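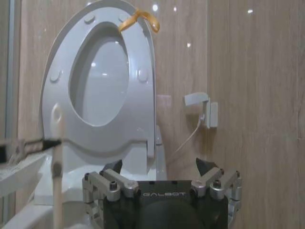
Sibusiso Adams wandte im Planungsgespräch ein, ein Beschaffungsplan, der nur den Kaufpreis eines Roboters ausweise, sei für eine Haushaltsstelle unbrauchbar; die Kosten für Reinigungsmittel, Ersatzbürsten, Fingerauflagen und Arbeitszeit müssten in derselben Tabelle stehen. Der Einwand wurde übernommen. Die vorliegende Fassung des Datensatzes führt Anschaffung und Betrieb deshalb gemeinsam.

# Undavum Sanitär -- Datenkarte und Planungsgrundlage

## Gegenstand

Undavum Sanitär ist eine Sammlung von Aufzeichnungen robotischer Reinigungsarbeiten in Bädern, ergänzt um Kostenblätter für die Beschaffung der dazu erforderlichen Ausstattung. Sie richtet sich an Einrichtungen, die den Einsatz mobiler Manipulatoren in der Gebäudereinigung prüfen und hierfür Mittel beantragen müssen.

Der Datensatz umfasst 206 Episoden. Jeder Episode sind Kamerabilder, Gelenkstellungen, Greiferzustände und ein kurzer Aufgabentext zugeordnet. Die Kostenblätter liegen als getrennte Tabellen im Verzeichnis `kosten/` und können ohne die Bilddaten bezogen werden.

## Verzeichnisstruktur

- `episoden/` -- Aufzeichnungen, nach Aufgabe sortiert
- `kosten/anschaffung.csv` -- einmalige Ausgaben
- `kosten/betrieb.csv` -- laufende Ausgaben je Monat
- `kosten/annahmen.md` -- Erläuterung der Ansätze
- `protokolle/` -- Arbeitszeiten und Unterbrechungen

## Anschaffung

Für die Planung wird zwischen Grundgerät, Endeffektoren und Arbeitsmitteln unterschieden. Das Grundgerät ist in der Regel ausschreibungspflichtig und sollte mit einer eigenen Haushaltsposition geführt werden. Endeffektoren werden getrennt angesetzt, weil ihre Nutzungsdauer deutlich kürzer ist und ein Wechsel zwischen Zweifingergreifer und mehrfingriger Hand während der Projektlaufzeit vorkommen kann.

Bei den Arbeitsmitteln genügt handelsübliche Ware. Empfohlen wird jedoch, vor der Bestellung größerer Mengen ein Muster zu erproben. Stiele mit geringem Durchmesser verlangen eine andere Griffkraft als dicke Kunststoffgriffe, und ein nachträglicher Wechsel des Modells macht bereits erhobene Episoden nur eingeschränkt vergleichbar. Kofi Gbeho hat die hierzu geführten Prüfvermerke in `kosten/annahmen.md` zusammengestellt. 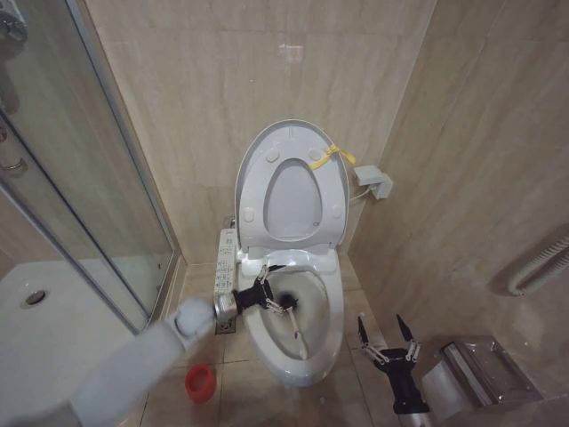
Der Ansatz für Verbrauchsmaterial beträgt 390 Euro je Monat und Standort. Darin enthalten sind Bürsten, Reinigungsmittel, Schutzüberzüge für die Unterarme und Fingerauflagen. Nicht enthalten sind Reparaturen an Gelenken und Antrieben; diese sind über den Wartungsvertrag abzudecken oder gesondert zu veranschlagen.

## Betrieb und Personal

Je Standort sind 40 Arbeitsstunden für Einrichtung, Kalibrierung und Einweisung vorzusehen. Der laufende Betrieb erfordert eine durchgehend anwesende Aufsichtsperson. Eine Einsparung von Personalstellen darf auf Grundlage dieser Daten nicht angesetzt werden, da die Aufzeichnungen keinen unbeaufsichtigten Betrieb belegen.

Räume mit geringer Bewegungsfläche sind vor der Auftragsvergabe auszumessen. Maßgeblich ist die Fläche zwischen Sanitärobjekt, Duschabtrennung und Tür, einschließlich des Schwenkbereichs beider Arme. Anbauteile wie Bedienleisten, Papierhalter und Anschlusskabel sind im Raumblatt zu vermerken.

## Vergleich der Beschaffungswege

Kauf -- geeignet bei einer geplanten Nutzung von mehreren Jahren und vorhandener technischer Betreuung. Die Einrichtung trägt das Ausfallrisiko selbst.

Miete -- geeignet für Erprobungen. Die Mindestlaufzeit wurde in den Kostenblättern mit 9 Monaten angesetzt. Transport und Rücknahme sind gesondert anzufragen.

Gemeinsame Nutzung -- setzt eine schriftliche Vereinbarung über Haftung, Reinigung und Übergabe voraus. Ein Muster von Anathi Sibiya liegt den Protokollen bei.

## Einschränkungen

Die Episoden zeigen ausgewählte Aufgaben und sind für eine Hochrechnung auf vollständige Reinigungsrunden nicht geeignet. Aussagen zur hygienischen Wirksamkeit lassen sich aus den Bildern nicht ableiten. Preise wurden im Juni erhoben und sind vor jeder Antragstellung zu aktualisieren.

## Pflege und Kontakt

Verantwortlich für die Kostenblätter ist Shireen Oosthuizen, für die Aufzeichnungen Thandeka Adams. Korrekturen sind mit Angabe der Episode oder der Tabellenzeile einzureichen.

Verwandte Einträge

- Cutico: Datenkarte Küchenflächen
- Cele: Raumblätter und Aufmaßvorlagen
- Erkard: Wartungskosten für Greifer und Handgelenke
- Undavum Flur: Planungsgrundlage Bodenreinigung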